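Pandari Suture Practice Kit: two months in

Filed under: Student gear

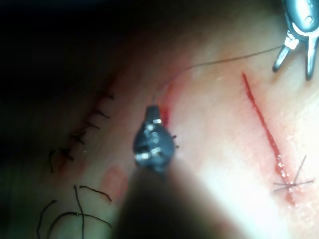

Ignacio Olmedo wrote under my last post that a practice kit lives or dies by its pad, and that if the top layer tears by the second evening you may as well go back to banana peels. I read that the night before my Pandari arrived, so the pad was the first thing I went after.

It's great! I've been at it since July, usually at the kitchen table after dinner, and the skin layer still holds a stitch when I pull harder than I should. There's a mesh buried under the top sheet that stops the thread from cheese-wiring through. The box says it's good for up to 1000 stitches. I can't swear to that, but I'm well past 300 (I mark them on the lid in pencil) and the only part I've truly ruined is one corner where I kept redoing the same vertical mattress stitch out of pure stubbornness.

The layers feel different from each other, too. My old Plomov pad was one slab of rubber the whole way down, and you could get away with almost any angle. With the Pandari, if you don't go in straight up and down you feel the needle skid along the fat layer and come out somewhere silly. It made me fix my wrist in a week.

You get 13 pieces in the roll-up case. The needle holder is the star, with a ratchet that clicks open without that little jerk that yanks your stitch sideways. The toothed forceps are good. The scissors are fine, a bit stiff at the screw, and a drop of oil sorted them out. The scalpel handle I've hardly touched.

Thread is where they saved money. The nylon has a lot of memory and springs out of the packet like a phone cord, so give it a gentle stretch before you start or your first throw will pop loose. The silk is much nicer and there isn't enough of it. I ran out in ten days and bought more from Buenaventura, which sells the braided stuff in mixed sizes and ships fast.

The booklet! I expected a folded sheet with bad drawings. It's a proper spiral-bound thing that lies flat, and the page on the subcuticular stitch finally made the thing click for me after I'd watched video after video. They show where your hand should be between bites, and most guides skip that part completely. The chapter on one-handed ties is for righties only, so lefties will need a mirror and some patience.

Small gripes: the pad smells like a new shower curtain for the first few days, and the suction feet don't grip on wood. I put a damp dishcloth underneath.

If you're in the Hivdale study group, I'll bring mine along next time and you can have a go on the good side of the pad. Please stay off the corner.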